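3. How shared work surfaces gather small fixtures

3.1 The bench and what grows near it

In the workshops we visited, the first thing that people told us about was the bench. They described its height, its length and who had the right to use which end of it. Only later, and usually after a second cup of coffee, did they mention the hooks, shelves, labels and cords which had collected near the bench. These small fixtures are the subject of this section. We call them secondary fixtures, following the use of the word in our earlier report on the Stakosden kitchens, and we mean by it any object that is attached to a wall or to furniture by the users themselves, after the room was first fitted out.

Secondary fixtures are seldom found on a floor plan. At Draltell the plan of the main workroom shows four benches, a sink and two doors. It does not show the coat pegs behind the second door, although these pegs decide where people stand in the morning and which bench gets covered with bags. When we asked the users to draw the same room from memory, all of them drew the pegs. One person drew the pegs and forgot the sink.

Vuorinen has argued that a room is "finished by its complaints", meaning that each added fixture answers some small trouble which the designer did not foresee. We find this useful but a little too strict. Some of the fixtures in our material answered a trouble that no longer existed. A shelf at Shokri was put up for a radio, and the radio was given away years ago, but the shelf is still dusted and still called the radio shelf. Other fixtures seem to have been put up for pleasure only, and their practical use was found later.

3.2 Power at the wall

Electric supply was the most common cause of secondary fixtures in all the sites. The older buildings have few outlets, and those are placed low, behind the furniture, where one must kneel to reach them. The users answered this in three ways. They left an extension cord lying on the floor, they fastened one under the bench, or they raised one to the wall. The floor solution was the most disliked and also the most frequent. At Dirkari the cord crossed the path to the storeroom, and the users had learned to lift their feet at that point without looking down. We noticed that new members were told about the cord before they were told about the fire exit.

The solution under the bench looks tidy, but it moves the trouble to another place. A plug under a bench cannot be seen by the person who is standing, so it is often unclear which tool is connected. Two of our informants said that they pulled out the wrong plug regularly, and one had marked her own plugs with nail varnish. The colour was worn off by November and she did not renew it.
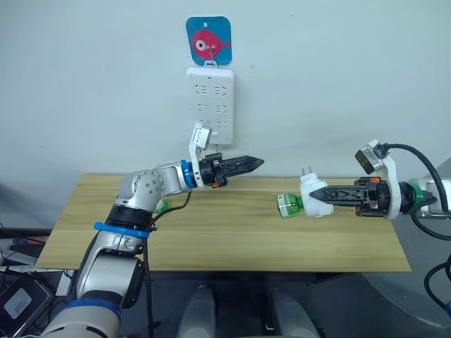 Figure 3. Power strip hung on the wall at a work surface.

Raising the supply to the wall asks for more effort at the beginning, but the users who had done it were content with the result. The sockets come into sight, and the hand finds them without bending. The means are often very light. Where a strip is not screwed to the wall, it depends on whatever can hold its weight, and this may be an object with quite another character than the electrical one. In Figure 3 the white strip hangs upright from a small hook on a blue sign with a pink cartoon fish, and its lower end stops just above the level of the tabletop. The position is worth noticing, as the strip takes no space from the surface itself. We recorded such fixtures under two headings at the same time, support and decoration, and we did not try to decide which of them came first.

A hung strip has its own weak points. It may swing when a plug is pulled out with one hand, so the user must hold it with the other. If the sockets stand close together, a large adapter can cover its neighbour, and the number of places in practice is smaller than the number of places one can count. Users spoke about this with more feeling than we expected. At Shokri there was a fixed understanding that large adapters go at the bottom, and a person who placed one in the middle would find it moved after lunch.

3.3 Decoration as a form of address

We did not plan to study decoration. It entered the material because the users gave directions by it. Instead of "the third hook from the left" they would say "under the calendar" or "by the duck". A plain fixture had to be explained each time, while one with a picture or a strong colour got a name quickly and kept it. In Stakosden a cupboard door with a postcard of a lighthouse was called the lighthouse for seven years, also by people who had joined after the postcard fell down.

It seems to us that this has some value for those who plan shared rooms. Number labels were provided by the management in three of the sites, and we seldom heard them used in speech. They were used in writing — on order forms and in the cleaning list — and so the same cupboard could have two names that never met. New members had trouble with this in their first weeks, and at Draltell one of them finally wrote the spoken names in pencil beside the numbers. The pencil marks were still there at our last visit, and some of them had been corrected in another hand.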